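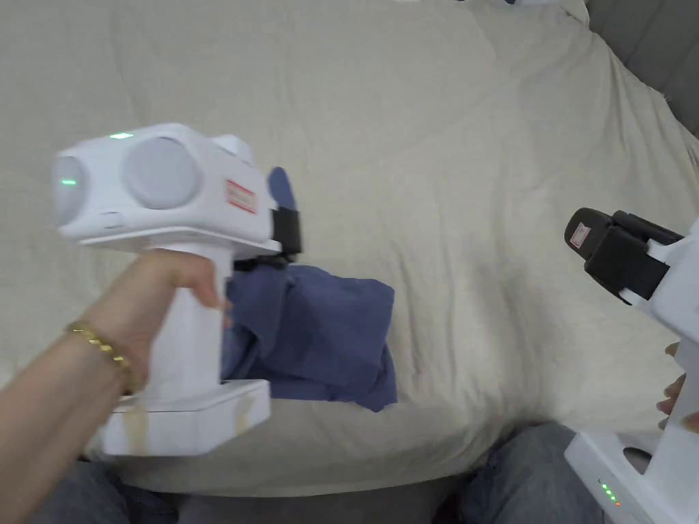 What do you do with a house when your aunt has left it to two people who can't stand each other?

You move in, both of you, and wait for the other one to leave.

Such was the plan Wilmer Escobar arrived at in June, and he was annoyed to find Bríd Breathnach had arrived at it the evening before and taken the good bedroom. She was in the kitchen when he let himself in, eating toast over the sink.

"Nephew," she said.

"Lodger," he said.

She had been the lodger for 20 years, and was apparently not ashamed of it.

The will had been drawn up by Papadakis, the solicitor over the chemist's, who read it aloud to them in the voice of a man ordering soup. The house in equal shares. The contents in equal shares. To Mr Dunetti next door, the sum of £400 and the ladder, which he already had.

"Equal shares of the contents," said Wilmer. "How does one divide a piano?"

"She hadn't got a piano," said Bríd.

"In principle."

"In principle you can have it."

They began with the sitting room. Wilmer had bought two colours of sticker, and the idea was that each of them would mark what they wanted and talk over anything with both. By teatime the barometer had both. So did the bread bin, the brass fender and a china spaniel with one ear, which neither of them liked. Wilmer had put his sticker on the spaniel first. Bríd had put hers over the top of it, a little crooked, on her way to the bathroom.

The wardrobe on the landing was a different matter. It came from Furnora, a shop that had closed before Wilmer was born, and it had gone up the stairs in pieces and been put together by someone with strong feelings about glue. Neither of them could shift it. They stickered it anyway.

On the 7th night he came down for a glass of water and found her at the table with the letters. His aunt had kept everything. There were 42 of his, mostly from school, mostly asking for money.

"You spelled 'desperate' with three a's," said Bríd.

"There aren't that many places to put them."

"You managed."

He sat down. She pushed the biscuits across, a thing she had not done before, though they were the plain ones. It was some time before either of them spoke.

"She read these out, you know," Bríd said. "At Christmas. She did your voice."

"What was it like, my voice?"

Bríd thought about this. Then she did it, and it was so high and so wronged that he laughed until he had to hold on to the table — and she went on doing it, asking for a new pair of football boots on the grounds that the old ones were being unkind to him.

In the morning there was only one sticker on the spaniel. It was hers.

"I thought you'd want it gone," he said.

"I do," she said. "I thought you'd take yours off and then I'd be stuck with it, and there you are."

He went to telephone Papadakis, to ask how long a person could reasonably take over this sort of thing. Papadakis said he had known it go on for years. Wilmer wrote that down on the back of an envelope and asked Bríd if they were out of milk.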